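Why Does Cloth Wrinkle?

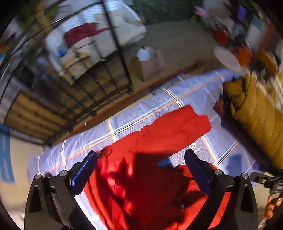
Folds in a red garment on a bed.

Cloth is made of threads, and each thread is made of thin fibers. When cloth is bent, the fibers on the outside of the fold stretch and those on the inside are squeezed.

In cotton, weak links hold the fibers in place. Heat and water break these links. As the cloth dries, new links form and lock the bend in. A hot iron loosens them again, so the cloth can be pressed flat.

Word to know: fiber, a very thin strand.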